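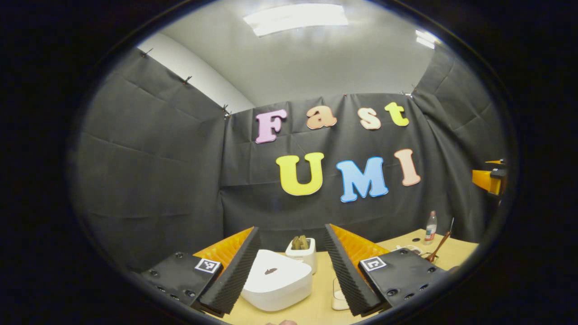
## Handheld Gripper Group: Booth and Recording Notes

1 Jun 2022

The manipulation group at the Rommont robotics club has moved its recording work into a curtained booth. The three sides are dark gray fabric, with a few clips at the top, with a light wooden table at the bottom. The letters on the back curtain spell "Fast" and "UMI." They stay up for all recordings made in June so that the background matches from one session to the next. Anyone who wants a plain background should raise it at the planning meeting and leave the letters alone until then.

The fold lines in the fabric do not need to be steamed out. We compared tracking on creased and flat fabric and found no difference large enough to act on. A fully plain wall was worse. The position estimate drifted when the view held few features, mostly during slow moves close to the table.

### Gripper

The fingers now carry ridged foam pads on their inner faces. The earlier smooth pads let hard plastic items rotate during the lift, and the recordings that came out of it were poor training material. The ridged pads hold better on rounded edges. They also wear faster at the tip, so check them at the start of a session and replace both pads together. Mixing a new pad with a worn one changes the closing point and makes the width reading wrong by a small, steady amount.

Each side of the gripper has a square marker near its inner corner. Finger width is computed from the distance between the two markers in the camera view. Three rules follow from this:

- Keep fingers, sleeves and tape off the markers.
- Do not clean them with solvent. A dry cloth is enough.
- If a marker is reprinted, run the width calibration again before recording anything. Open fully, close fully, hold each end position for 2 seconds.

The mounting screws on the marker plates should be snug. A plate that shifts under load produces a width curve with a small step in it, which is easy to miss by eye and tedious to correct later.

### Tabletop items

The current task set uses light household items: a white rounded object for the main pick, with a small white planter, a glass and a capped water bottle kept on the table as clutter. Clutter positions should change between recordings. Several members have been returning items to the same spot out of habit, and the Zulu model trained on those recordings learned the spot. When an item was moved a short distance to the side, the model reached for the old location and closed on nothing.

Clear items remain difficult. Keep them in the set, but log them under their own tag so that they can be split out during evaluation.

### Recording procedure

1. Start the recording with the gripper open and the whole pick area in view.
2. Approach at a steady speed. Fast wrist turns blur the picture and the tracker loses its place.
3. Close, lift, place, open, and back away before stopping.
4. If the item slips, finish the motion and mark the recording as failed. Do not delete it.
5. Save to the Cornar drive at the end of the session. Local copies are cleared every Friday night.

The ceiling panel stays on for all sessions. Do not add desk lamps. Two sessions in the spring were recorded with a lamp on the table, and the moving shadow of the gripper was strong enough that we dropped both from the training set.

### Status

The set holds 2,312 recordings that pass the automatic checks. The checks cover file length, marker visibility and tracking loss. They do not cover whether the task was done properly, and that part is still reviewed by hand. The backlog is 300 recordings. Members who have finished the review tutorial can claim them in batches of 50 from the shared sheet. Put your initials in the claim column before opening the files, as two batches have already been reviewed twice.

Training runs go through the Flasent queue, one job per member. A run that crashes still holds its slot until it is cancelled, so check the queue page before leaving for the day. The next Zulu run is waiting on the reviewed batches and will use the new width calibration throughout. Older recordings made with the smooth pads are kept in a separate folder and will be left out of this run. If the result is poor on small items we will add them back and compare.

Open items for the next meeting: a spare set of foam pads, a second person trained on calibration, and a decision on whether pouring goes into the task list for the fall term. Pouring would need a tray and a rule about water near the laptops. Send other items to the group list by Monday.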